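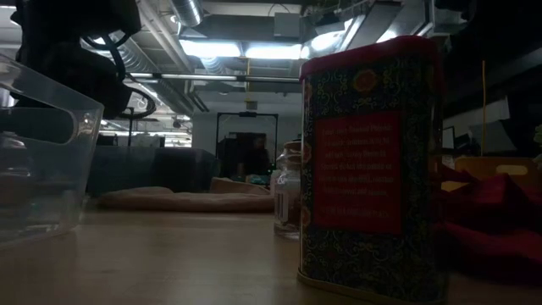 [masilela-friends] Writing to Johannes, and the September vigil

Mon 24 July

Dear all,

Thank you for the many kind replies to my last message, and forgive me for not having answered each of you separately. I did mean to, and I got as far as the first six or seven before the week ran off with me. Several of you asked much the same things, so I hope you won't mind one long letter to everybody in place of a lot of short ones. I've copied in the earlier message that prompted most of the questions, so that those who joined the list after Easter can follow what we're on about.

> I have been on this list for a while but have only ever read it,
> so please excuse me if this has been covered. Our church would
> like to write to Johannes Ngubane, and perhaps to his wife as
> well, but we are worried about doing harm. Is it safe to mention
> the appeal? Does he get the letters himself or does somebody
> read them first? And is there any point in signing another
> petition? Some of our older members feel they have signed
> a good many and have heard nothing back. We are only a small
> congregation but we would dearly like to do something that
> is of use to him.
>
> With warm greetings from us all at the chapel

What a good letter, and please don't ever apologise for asking. I'll try to take it in order, though I know I wander.

First, how he is. His wife was allowed her visit at the start of the month, the first for 29 days, and they had most of an hour together through the glass. She found him thinner but in better spirits than in the spring. His back is still giving him trouble from the bunk, and he has asked again to see a doctor from outside. The request has gone in through the lawyer and we're waiting. He sent his love to "the people who write", in those words, and he asked her to say that he has been teaching two of the younger men on his corridor to sing the bass line of a hymn, with mixed results.

Second, the letters. Yes, they're read before they reach him, every one, and some are held back for weeks and then handed over in a bundle. In the last bundle there were 39, a few of them posted before Christmas! So do write, and don't be downhearted if months go by. Please keep to these points, which come from the family and from the lawyer:

Leave out the appeal, the judge, the government and the other prisoners. Don't name anybody who visits him. Don't send money, stamps, food or books, all of which are taken away at the gate, and don't send anything with a paper clip or sticky tape on it. A single sheet is best, written on both sides if you like. Picture postcards get through very well. Bible verses are allowed as far as we can tell, but write the words out in full, as a string of chapter and verse numbers looks like a code to a suspicious clerk (this did happen, to a retired schoolmistress in Ludlow, and it took the lawyer a fortnight to get it sorted out).

As for what to say, tell him ordinary things. He likes weather. He likes to hear about gardens and choirs and who won the cricket. One family wrote him a whole page on the raising of a very bad-tempered lamb, and he read it aloud to his wife at the next visit, which used up ten minutes of the hour, and she told me she didn't grudge a second of it.

You needn't send letters abroad yourselves. Post them to the Masilela office in the usual way, folded but not sealed, and they'll go out together on the first Friday of the month. If you would sooner write to his wife, mark the sheet "for the family" in the corner, and you can be a little freer in what you say, though I should still steer clear of the case.

Third, the petition. I do understand the weariness, I feel it myself some mornings. We had 2852 names when it was handed in at the embassy, and all we've had back is a slip of paper to say it was received. But the lawyer's view is that it did him good. He was moved out of the shared punishment cell 4 days afterwards, and while we can't prove that one thing led to the other, she has been doing this work for a long time and she would like us to carry on. So there will be a second one in the autumn, addressed this time to the foreign minister, and asking for two things only: a doctor, and a date for the appeal hearing. I'll send the wording when it's been checked. Please don't start one of your own in the meantime, however good the intention. We had three going at once last year and it caused a muddle.

A letter to your own MP is worth more than you'd suppose, by the way. Keep it to a page, put it in your own words and ask for a reply. If you get one, I'd be so grateful for a copy, even if it's a dull one.

Now, the vigil. It will be in September, on the evening of his birthday, outside the embassy as before and then across the road in the Methodist hall for soup. We'll sing, we'll read two of his letters, and there will be a few minutes of silence. Bring a candle in a jar if you can (the wind was dreadful last time and most of us ended up holding unlit wax). If you can't travel, do hold something at home on the same evening and let me know, so that I can tell his wife the names of the towns. She keeps a list of them on the kitchen wall.

Could anyone in the Midlands offer a seat in a car? Two of our members in Kidderminster would love to come and can't manage the train.

I think that's everything except to say that the chapel's letter has cheered me up no end, and I hope they'll write to him soon. The next post goes on Friday week, so anything that reaches the office by the Wednesday before will be in it.

With love and thanks to you all,

Your list secretary
Friends of the Masilela Fellowship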